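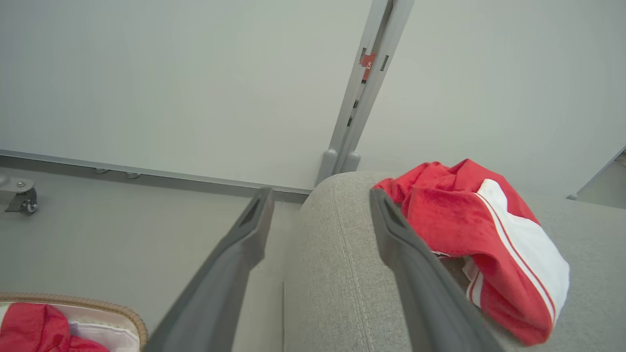
**FOR RELEASE 5/30/21**

# Hafstein opens a laundry and living room shop in Clostimholm

You know the chair. Every house has one, or a sofa arm that does the same job, where clothes that are too clean for the wash and too worn for the drawer go to live. Mine had a sweater on it from March when I started this company, so I'm in no position to judge!

I run Hafstein, a small home goods business that has sold baskets and soft storage online up to now. This week we open the doors of our first real shop, at 409 Flarkolholm Street in Clostimholm, and I've been grinning about it for days.

The shop is set up like a lived-in home. You come in through a living room with a sofa, then a hallway, then a laundry corner at the back with a folding table I'm a little too proud of. Sit on things. Open things. Throw a jersey at a basket from across the room and see if you make the shot (I've been practicing and I'm still bad at it).

We're also launching Nudon, our new line of living room baskets. I wanted something you could leave beside the couch all week without feeling like you'd left the laundry out. Nudon baskets come in six sizes, and every one has a cloth liner that lifts out, so you can carry the whole load to the washer and leave the basket where it is. The smallest holds a few pairs of socks and a T-shirt. The biggest will take a family's worth of sports gear — mud and all, though please shake it out first.

Prices start at $30. Spare liners are sold separately, and they fit baskets of the same size, so check the tag before you buy.

We tried the line out with customers before settling on the final shapes, and 884 of you sent in answers to our spring survey. Thank you! I read every single one. You asked for wider openings and softer rims that don't snag on knitwear, and you got both. A lot of you also asked for lids. I'm working on lids.

All through opening week we'll have a folding table running in the afternoons. Bring a bag of clean clothes from home and we'll fold it with you, fitted sheets included — I have a method and it mostly works. It's free, and you don't have to buy a thing.

Parking is behind the building, and the back door has a ramp. Press who'd like to stop by before we open, or borrow a basket for a story, can call the shop or just knock. I'm usually in the back, folding.

**Hafstein**
409 Flarkolholm Street, Clostimholm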